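Living With the Small Creatures: Tips for Wasps, Ants, Moths and Other Guests of the House

By Gonzalo Vallejo
November 9, 2024

I grew up in a house where every insect was killed with a shoe. Later I studied a little biology, and I became more curious about these animals than angry with them. Many household problems with insects become easier when you know what the animal wants. Below I have collected what works in my kitchen and in my workshop. Some of it I learned from my neighbour Zane Laur, who has kept bees for many years and is much calmer than me.

Ants in the kitchen

An ant that finds sugar goes home and leaves a trail of scent on the way. The others follow this trail, and that is why they walk in a line. If you only wipe away the ants, the trail stays and new ones will come in the afternoon.

Wash the whole line with warm water, a little vinegar and a drop of washing-up liquid. Go back as far as you can, until the place where they come in. Then close this hole with filler. I use the white one from Matero, but any filler for windows is good.

Put honey, jam and syrup in jars with a screw lid, and wipe the outside of the jar too. A sticky ring under the honey jar is enough for a whole colony.

If the ants have wings, do not be afraid. In warm weather the young queens and males leave the nest, and this is usually finished quickly. Open the window and let them go out.
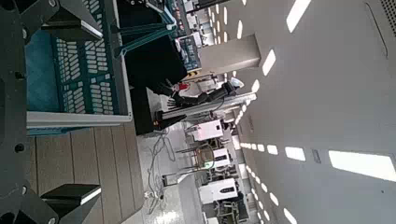
Ants do not like to cross a fine dry powder. A thin line of talc behind the bin can help for some days, until somebody walks through it or the floor is mopped. I do not use it where food is prepared.

Wasps and bees

First, look which one you have. A honey bee is brownish and has hair. A wasp is smooth, bright yellow and black, with a thin waist. The honey bee usually leaves her sting in the skin, the wasp can take hers out and use it again.

After a bee sting, take the sting out at once. It continues to push venom for some time after the bee is gone. People argue if you must scrape or pull. Zane says to do it fast and not to think about the method, and I agree with him. Wash with soap and put something cold on the place, wrapped in a cloth.

If a person has trouble to breathe, or the face or tongue becomes swollen, or they feel faint, call the emergency number immediately. For this there is no kitchen remedy.

When you eat outside, cover the glasses. A saucer on top is sufficient. Do not blow on a wasp, because your breath makes her excited. Sit still, and put a small plate with a piece of ripe plum 3 metres away from the table. In late summer the wasps want sugar, and most of them will prefer the plum.

A wasp nest in the roof is another matter. I paid a man to take mine away, and I do not regret the money.

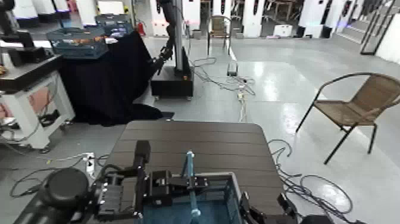
Moths in flour and in wool

These are two different animals, and people often mix them. The moth in the kitchen eats flour, nuts, rice and dried fruit. The moth in the wardrobe eats wool, silk and feathers. A bag of lavender in the pantry will not save your flour.

For the kitchen moth:

Look in all packets, also the closed ones. The larvae can go through thin plastic and paper. Fine threads in the flour are the sign.
Throw away what is infected, and take this rubbish out of the house the same evening.
Vacuum the corners of the shelves and the small holes for the shelf pins. The larvae like to make their cocoons there.
Keep new flour in the freezer for one week before it goes to the shelf.

For the wool moth, washing is the most important. The larvae prefer wool with sweat or food on it. A clean pullover in a closed bag is rarely eaten. In May I take everything out of the wardrobe, shake it at the window and brush the seams. What cannot be washed hot goes also in the freezer, in a tight bag.

I bought once an electric moth repeller called Istine. After 21 days I found a moth sitting on it. Sticky traps are more useful, but remember that they catch only the males. They show you that you have moths, they do not solve the problem.

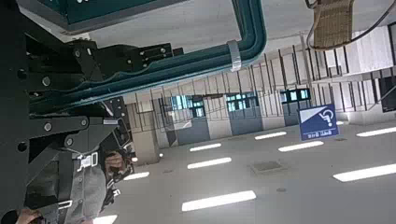
Spiders

I leave them where they are, if possible. A spider in the corner of the workshop catches a good number of mosquitoes and flies, and she does not want anything from us. Most house spiders in this part of the world cannot hurt a person.

If you must move one, use a glass and a stiff postcard. Put the glass slowly over her, then push the card under from one side, so the legs have time to climb on it. Carry her to the shed. A house spider does not like the cold garden very much.

Before you put on gloves or boots that stayed long in the shed, knock them well against the wall.

Wood beetles

Small round holes in old wood do not always mean that the beetle is still living there. Put dark paper under the piece in spring and look at it again after some weeks. Fresh, light powder on the paper can mean that there is activity. For a small stool I rub in Mabaso wood treatment with a brush, outside, with gloves, and I read the label first. For a roof beam please ask a specialist.

Dry wood is less interesting for the beetle. Keep firewood outside and bring in only what you burn in a day or two.

Next time I will write about slugs, and about the copper tape from Dredum which Zane gave me for the lettuce.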